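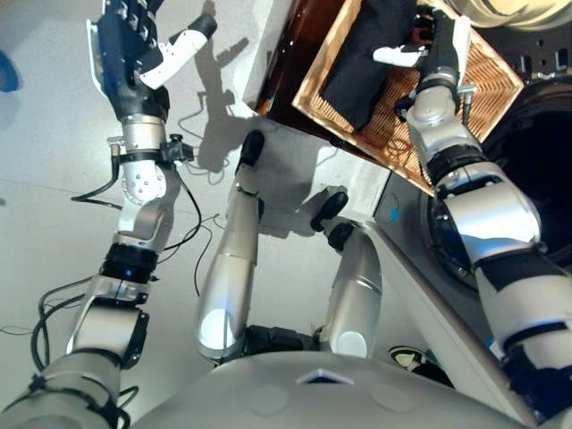

Shirin Vahidi wrote in to say that she has owned the same woven basket since her first apartment, that it has carried everything from clean socks to a sleeping cat, and that she has never once thought about how to wash it. Could I please do a page on that? Well, Shirin, I would love to, and I'm going to throw in everything else I know about baskets while I'm at it, so put the kettle on.

I grew up in a house built in 1925 with very few closets, and my mother's answer to that was baskets. There was one on every flat surface in the place. I've carried on the habit (my husband would say I've carried it too far), and the spot I like best is on top of a household appliance, where you're passing by anyway with something in your hands. A waist-high basket gets used. One on the floor fills up with shoes, and one on a high shelf fills up with things you'll find again in November when you're looking for the gloves.

Before you set a basket on an appliance

Check the manual first, and keep any vents clear. Some appliances need the top left open, and anything that gets hot on top is no place for wicker or wood, however nice it looks there. If the machine shakes, the basket will creep toward the front a little with every run, and you'll come back to find it hanging over the edge. A piece of rubbery shelf liner, cut an inch smaller than the bottom of the basket all the way around, stops that nicely and doesn't show. I cut mine from an end of roll that came with the house!

Shelf liner also saves the surface underneath. Woven bottoms have little rough ends that scratch, and on a dark top every scratch shows up pale. If yours is already marked, rub it gently with a damp cloth before you decide it's a scratch at all, as half the time it's only a bit of dust ground in.

Getting the dust out

Dust is the big one with any weave. Take the basket outdoors, turn it over, and give the bottom a few good slaps with your open hand. Then go over it with a dry paintbrush, the cheap kind with stiff bristles, working along the strands and then across them. An old toothbrush gets into the corners where the weave meets the frame. If you have the soft brush for your vacuum, finish up with that, inside first.

After that it can have a wipe. I use lukewarm water with one small squirt of dish soap in the bowl, and I wring the cloth until it's barely damp. Please don't soak the basket. I did it to one of my aunt's, left it in the tub while I was on the phone, and the frame dried so crooked that it rocked like a boat ever after. She still has it, and she still mentions it.

Let it dry in the shade with air moving under it. Two wooden spoons laid side by side make a fine rack. Overnight is usually enough, though in sticky weather I give it another day before anything goes back in.

If it smells musty

Sprinkle the inside with baking soda, leave it until morning, and brush it out. If the smell is still there, put the basket by an open window for a few days before you give up on it. Actual mold, the fuzzy kind, is another matter, and if it keeps coming back I'd let the basket go.

Snags and loose ends

Run an old nylon stocking over your hand like a mitten and stroke it around the inside. Wherever it catches, there's a snag waiting for your good sweater. Snip the loose end close with nail scissors, or if it's long enough, dampen it to soften it and tuck it back under the next strand with a butter knife. A dot of wood glue holds it. Wipe off the extra right away, before it turns into a hard shiny bead that you'll be picking at for years.

On a wooden frame, a few strokes of fine sandpaper will take care of splinters, always going with the grain.

A lining, if you want one

A pillowcase makes the easiest lining in the world. Drop it in, fold the open end out over the rim, and run a length of elastic around the outside. It comes off on wash day and goes straight in with the towels. For a rectangular basket I fold the spare fabric flat across the bottom, which gives a bit of padding too.

Shirin, I hope yours comes up beautifully. Start with the paintbrush, and do the cat hair before the wiping, because wet cat hair in a weave is there for good.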